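3. Collecting the Brick Demonstrations

3.1 Setup and operators

All of the demonstrations used in this paper were gathered on the Paltovard cell, a two-arm bench with three walls and a marble-patterned floor. Each arm is driven by its own hand controller. The operator sits outside the cell and works from direct sight, with the camera views on a screen to one side for close work. Wrist and fixed cameras record at the same time as the joint positions and gripper widths.

Two operators, Lakmal Siriwardena and Judit Csizmadia, split the sessions evenly. Neither had used the arms before the project began in November. Each spent 20 practice runs on the task before any recording was kept. The practice runs were stored apart and are not part of the training set.

3.2 Task

The task uses large toy bricks in several colors, in two sizes. The operator picks up a brick, turns it if needed, and joins it to another. Bricks may be laid down at any angle before a run, and we asked for them to be moved between runs so that the policy could not learn a fixed layout. An instruction such as "put the orange brick next to the green one" is logged with each run.

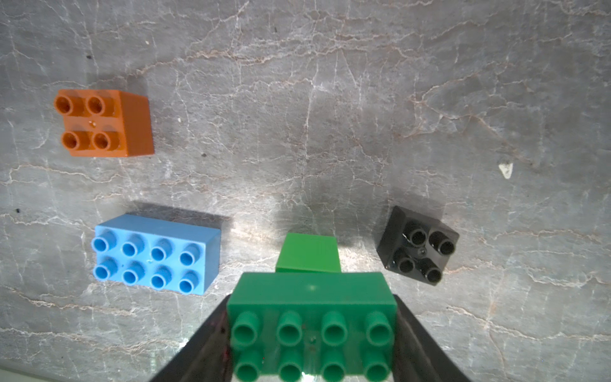 Most of the effort in a run goes into the grasp. A brick taken by its long sides is easy to hold but often ends up facing the wrong way for the join, and the operator then has to set it down and take it again. We kept these second attempts. In an early version of the set they were trimmed out, and the policy trained on that version had no way to recover from a poor first grasp. It would carry the brick to the target and press it there at whatever angle it had.

Both arms are recorded even when only one is moving. The idle arm is held near the work, where the operator can bring it in to steady a brick.

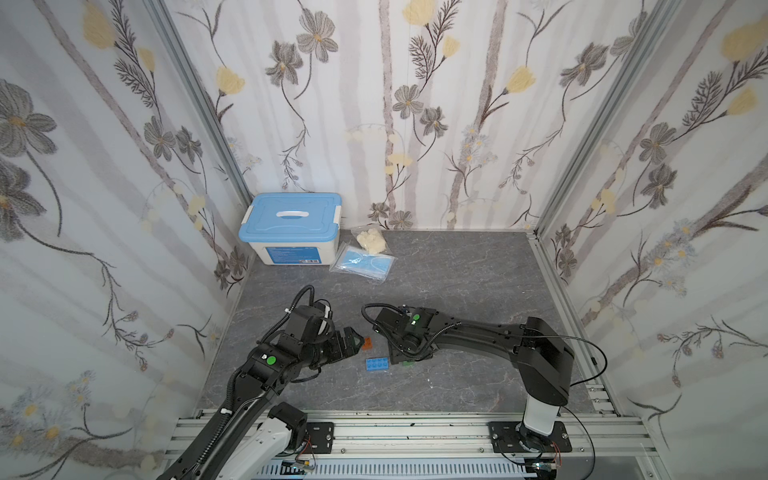
Emese Major objected to this at the first review of the data, saying that an arm that does nothing for half a run teaches the policy to do nothing, and that the idle stretches should be given less weight in training. We tried her suggestion. Lowering the weight on idle steps made the second arm start sooner, but it also made the two grippers meet over the same brick more often. The results in Section 5 use equal weights, and the other setting is reported in the appendix.

3.3 Walls and background objects

The walls are covered in a flowered paper. Plain walls gave cleaner views, but a policy trained only with them did poorly when the cell was moved to the Bakos site, which has shelves and windows behind the bench. A few household items are also left toward the back of the floor. They play no part in the task and the operators were told to leave them alone.

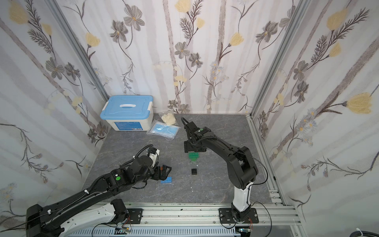

Lighting was not controlled beyond the room lights. Glossy bricks and the floor both give highlights in the wrist views, and we made no attempt to remove them.

3.4 Review and filtering

We recorded 900 runs. Algirdas Sakalauskas watched each one at double speed in the Gremumero viewer and marked it as kept, kept with a note, or dropped. A run was dropped if a brick left the reach of both arms, if a camera stream had gaps, or if the logged instruction did not match what was done. About 80 runs were dropped, most of them for camera gaps in the first weeks. Notes were mainly used for joins in which the studs were not fully seated. Such joins are hard to judge from the fixed cameras, and the wrist view was used to settle them.

Figure 2. Wrist camera view with the gripper closed on an orange brick beside black and green ones.
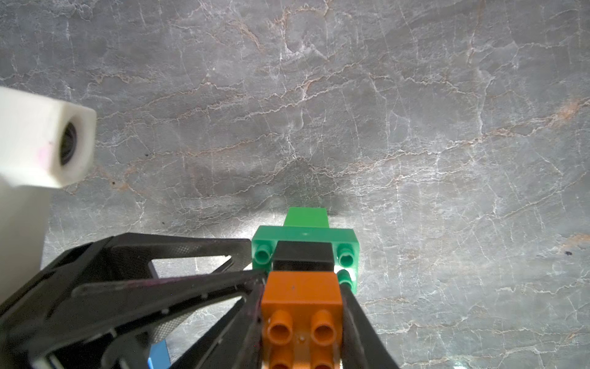 3.5 Format and release

Runs are stored one per file in the Maltura format, with the instruction, the operator's initials and the review mark in the header. Dropped runs are included in a separate folder.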